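Section 4: Getting the Kovis onto your home network

Okay, so by now you've got the Kovis unpacked, the feet screwed on and the paper tray pushed all the way in until it clicks. If it didn't click, go back to Section 3, because the printer will happily join your Wi-Fi and then refuse to print a single page, and you'll blame the network. I did, for most of an evening.

I wrote this section after the April update changed the menus, so if yours still says Link instead of Network on the little screen, run the update first (Section 2) and then come back.

What you'll want within reach

Your Wi-Fi name and password, written out on paper. Typing on that tiny screen is slow and it's no fun running to the router halfway through. You'll also want the phone or laptop you plan to print from, and that should be on the same Wi-Fi already.

Joining the network

1. Turn the printer on and let it finish grumbling. Mine takes 29 seconds before the home screen shows up.

2. Tap Settings, then Network, then Wireless Setup.

3. Pick your network from the list. If you see your network twice, you have a router with two bands. Choose the one without the 5 at the end. The Kovis can't use the faster band, and I really wish they'd printed that on the box!

4. Type the password. The arrow key switches to capitals and it stays on capitals until you tap it again, which got me twice.

5. Tap Join and leave it alone. The blue light blinks while it's trying and goes solid once it's on.

Note: you get 30 tries at the password before the wireless menu locks itself. That sounds like plenty, and it is, unless you have kids. To unlock it, hold the power button until the screen goes dark and start over from step 1.

Giving it a name

Out of the box the printer calls itself Kovis 381, and so does every other one of these on the planet. If you live in an apartment building you may see your neighbor's in the list too. Go to Settings, then Device Name, and call it something you'll recognize. Ours is Bowen, after the street we used to live on.

6. Tap Device Name and clear out what's there.

7. Type the new name. Letters and numbers only – it won't take spaces, and it won't tell you why, it just beeps.

8. Tap Save, then go back to the home screen and check that the new name is in the top corner.

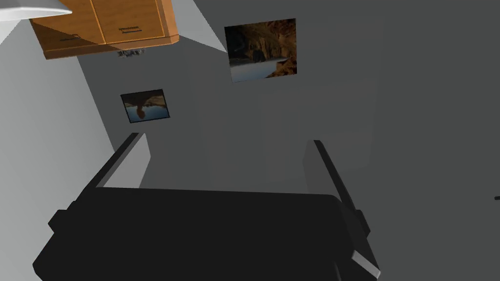
Vasylyna Zhuravel wrote in to say that step 8 didn't work for her until she'd turned the printer off and on again: "The old name stayed up in the corner and my laptop couldn't find the new one. I restarted it, waited for the solid light, and there it was. You might want to put that in." So I'm putting it in. If your old name hangs around, restart before you try anything fancier.

Adding it to your computer

9. Open the printer settings on your computer and choose Add. Your printer should show up under its new name.

10. Click it and let the computer pick the driver. If it offers you a choice between Basic and Full, take Full. Basic prints fine but you lose two-sided printing and the ink levels.

11. Print a test page. You should get a page with gray bars at the top and a block of text underneath.

Caution: don't unplug the printer while the test page is coming out. The print head parks itself at the end of a job, and if it gets stopped partway it can sit there uncovered and dry out.

If it drops off the network

Mine did this every couple of days at first. The fix that stuck was turning off Deep Sleep, under Settings, then Power. It uses a bit more electricity, but I no longer have to walk down the hall and poke it awake before printing a shipping label.

Alfie Bellamy swears by giving the printer a fixed address in the router instead, and that works too. I left it out of the steps since every router hides that page somewhere different. If you know where yours is, go for it, and then you can leave Deep Sleep on.

One more thing about moving it. If you carry the printer to another room, it remembers the network, but turn it off with the button first and keep it level. Ink goes where gravity tells it to, and I have a stain on the stairs carpet from finding that out.

Scanning to a folder is in Section 5, and you'll need the printer name from step 7 for that, so jot it down next to the Wi-Fi password.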